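4.2 Fitting the top to the Vimel frame

1. Place the top face down on a blanket and set the frame on it.
2. Line up the frame holes with the inserts. Leave an equal margin of 40 mm on all sides.
3. Fit the bolts finger-tight, then tighten them in diagonal order.

CAUTION: Do not use a power driver. The inserts will strip.

4. Turn the table upright – two persons are required.
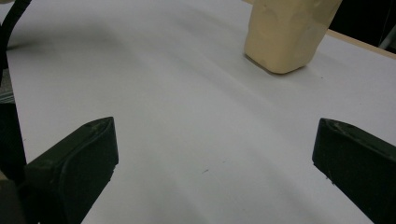
Fig. 2 White top, matte surface

5. Adjust the feet until the top is level.

NOTE: Wipe matte tops with a damp cloth only. Polish leaves marks that cannot be removed.

Replacement bolts are supplied by Jarkavwood under part no. 2303. Frames made before 2025 use the older bolt set; see section 7.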